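The Handbook

I got the job at Fetedo because I'd once written the rules for a swimming pool. Seven of them, on a board, with a little drawing of a man not running. Antonina Karpenko had apparently swum there as a teenager and remembered the board, and when she needed someone to write the rules for her robots she rang me up (I was between things, as my mother puts it) and asked if I could start on Thursday.

I said I didn't know anything about robots.

"Good," she said. "The last one did, and he wrote 79 pages and they all say 'where appropriate'."

So that was me in. I had a desk by the lockers and a mug with someone else's name on it, and I had the 79 pages, which I read over two days with a packet of ginger biscuits. She was right about them. The gripper should be closed at an appropriate speed. Objects should be returned to an appropriate position. There was one lovely sentence about keeping the table "free from matters which do not belong to the task", and I copied that on to the back of my hand because I liked it so much, and then it came off in the washing up.

What the company did was this, as far as I could follow it. People put grippers on their hands and moved ordinary things about on tables, over and over, and the movements were saved, and later on a robot learned from them. The robot itself lived in another building, with a firm called Tymoshchuk, and I never met it. I asked Ashraful Marikar what it was like and he thought for a bit and said it was like a nephew. You sent it things and you didn't hear back.

Ashraful had been there longest. He had 1,912 goes saved under his name, and when I asked him what the rules were he said there weren't any, and then told me about thirty of them without stopping for breath. You don't hurry. You don't fumble on purpose, but if you fumble you carry on and pick the thing up again, because the robot will fumble too and it ought to know what comes next. You don't talk with your hands. You never, ever push a thing along the table with your knuckles when you're meant to be lifting it.

"Who says?" I asked, pen out.

"Well, everybody," he said. "Except Tsion."

I went and found Tsion Assefa. Tsion had 1,645 and thought pushing was fine.

"You push a plate, don't you?" she said. "At home? You don't lift it every time like a crown."

I said I supposed I did push a plate.

"There you are, then. Write that down."

I wrote that down. Now I had a rule and its opposite, and it was only half past ten in the morning! I'd had nothing like that at the pool. At the pool everyone had been broadly of one mind about running.

I tried being clever about it. I drew up two columns, Marikar and Assefa, and took them round the room, and by the end of the afternoon people had started putting their initials under one or the other, and by the next morning there was a third column in green ink, in handwriting I didn't know, headed "Depends on the box". Antonina came past and looked at it for a long time.

"You've given them a war," she said.

"I've given them a consultation," I said, but I could feel my ears going hot.

It was Paweena Srithong who sorted me out. She did the checking — she sat with headphones on and nothing playing in them, and watched every go that came in, and kept it or threw it out. I'd been a bit scared of her. I asked her what made her throw one out and she took the headphones off and hung them on her knee.

"If I can't tell what they were trying to do," she said.

"And pushing?"

"If they meant to push it, it's a push. If they meant to lift it and got lazy, it's rubbish. You can nearly always see."

I asked how you could see a thing like that, and she said how did I know when someone on the stairs was about to let me past? I had no answer. She put the headphones back on.

That night I threw away the columns and started again at my kitchen table with a bottle of washing-up liquid and the pepper mill. I wanted rules short enough to keep in your head with your hands full. I did them out loud, moving the pepper mill. My sister rang in the middle and I told her I was working, and she asked what the thumping was.

I got it down to one side of paper. It began like this.

Rule one. Say what you're going to do before you do it, even if it's only to yourself.

Rule two. Only what the job needs goes in the middle of the table. Bring your chair in until you can reach all of it without leaning.
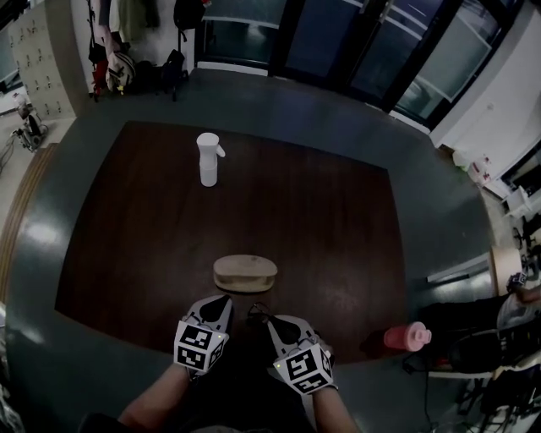
Rule three. If you mean to push, push. If you mean to lift, lift.

Rule four. When you drop something, pick it up at the same speed you'd have used anyway.

Rule five. Stop when you're bored. Somebody is going to learn that from you as well.

I wasn't sure about five. I took it out twice on the bus and put it back in at the stop by the bakery.

Antonina read the page standing up. Then she read it again sitting down, which I took badly. She said the people at Florari, who paid for most of it, would be expecting something thicker, and could I add a section on definitions. I said what needed defining? She looked down the page.

"Bored," she said.

So we had a meeting. Lemlem Birhane came over from Florari with a laptop and a very nice coat, and she went through it line by line, and I ate a whole orange out of nerves. She liked one and two. She wanted a number in four and Ashraful told her there wasn't a number, and Tsion said he was right, and they both looked so startled at agreeing that the room went quiet. Then Lemlem got to five.

"How would you audit that?" she said.

I opened my mouth with nothing in it. Paweena, at the back, with the headphones round her neck, said, "I can tell."

"From the recording?"

"Give me one," said Paweena. "Any one. I'll tell you what time they wanted their lunch."

They were at it until nearly six, the two of them, side by side at the screen. I could hear Lemlem from my desk by the lockers, saying go on, next one, next one, and Paweena saying fine, fine, fine, hungry. Ashraful had put his jacket on and then sat down again to listen. I got out a clean sheet of paper and wrote Definitions at the top, and underlined it, and asked Tsion if there was any more of that orange squash going.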